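From: toltcombe-allotments list
Subject: Re: [toltcombe-allot] Water, the tank, and the November shut-off

Sorry for slow reply, been at work all week and only reading these on the bus. Answers in the order asked, more or less.

> Can somebody tell me when the mains is going off this year and
> whether the top tank will be filled before it does? Last winter we
> had nothing above plot 30 from November until nearly Easter and I
> was carrying bottles from home. Also is it true the meter reading
> was wrong? And are we still doing the bulk order, I need onion sets
> and would go halves on a bag of lime if anyone wants the other half.
> Lastly, is the hut open for hot drinks on work mornings or not, it
> was locked when I came up.

1. Mains off

Middle of November, same as before, sooner if there's a hard frost forecast. The stopcock by the Lurno Lane gate is stiff so please don't all have a go at it. Last time it was half shut by one person and half opened again by another and the pipe by the compost bays split anyway. If you want to use a hose, do it before then. If you leave a hose connected it will freeze and that's your tap gone, we are not replacing them out of the rent again.

Dip troughs get left full. Ball valves tied up. I have string.

2. Top tank

Yes, will be filled. The reason it was empty last winter is the overflow had cracked on the underside, where you can't see it unless you lie down in the nettles. Which I did. New fitting is on and it held over two nights with the lid off, so fairly hopeful. Holds 980 litres if filled to the mark. That has to last everyone above plot 30 until spring, so cans only, no pumps, and please not for washing pots. There's rain off the hut roof for pots.

Lid goes back ON with the brick. Found a drowned pigeon in September and would rather not again.

3. Meter

Bit of a saga. The bill had us using far more than we ever have, so I went and read it myself, and the reading they'd used was an estimate. Proper reading was 1,506 and I've sent that in with a photo. They say it'll be corrected on the next bill. No I don't know how much we get back. Until it's sorted nobody needs to pay anything extra, ignore the notice on the board, it's old, I'll take it down when I find the key.

Separately - somebody's been leaving the tap by plot 12 on a trickle to keep a bucket topped up for newts or whatever. Lovely idea but its metered water. Fill it and turn it off please.

4. Bulk order

Still on. Onion sets, garlic, broad beans, lime, and fleece by the metre. We're going with Nesau again, they were dearer on the garlic but it all came up, unlike the year before. Put your plot number on the sheet in the hut or reply to me off list. NOT to the whole list please, we had 30 emails about shallots last time.

Onions: red or brown, say which. If you don't say you get brown.

Garlic: hardneck only this time, they've run out of the other.

Chiba asked about spring onions - Chiba being the plot by the pear tree with the painted sign, for those newer than the sign - and yes they can go on the same order, seed only.

Lime comes in the big bags so halves is sensible. Plot 103 also wants half so the two of you can sort it out between you. Don't put it on the same week as manure. And not where the potatoes are going.

5. Hut and hot drinks

Open on work mornings from 9.30 till we run out of milk. It was locked when you came up as I had the only key and was under the tank, see above. Second key is being cut.

Electric kettle only from now on, the gas ring has gone, it was leaking at the hose and I wasn't happy with it. Fill to the line on the window and no more, and stand it on its base before you switch on, not half on.
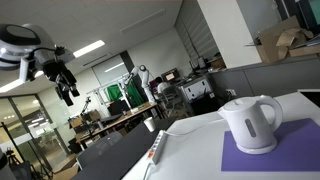 6. Things on the paths

Main path needs to be clear for the woodchip lorry. That means barrows, netting, the bath, and whoever's pallets those are. Anything still there gets stacked behind the hut and you can come and argue about it. Chip is free, take what you like but leave enough for the bottom corner where it floods.

Brambles along the Lurno side are ours to cut, the hedge proper is the council's. Bring gloves, loppers if you have them. I've got two pairs to lend.

7. Bonfires

Allowed from November, still dry stuff only, and not when the wind's towards the houses. Check for hedgehogs. Move the heap before lighting it, don't just poke it.

Think that's everything. If I've missed a question send it again, am reading on my phone and it hides half of everything.

Plot 41

--
Toltcombe Allotments mailing list
To leave the list reply with LEAVE in the subject line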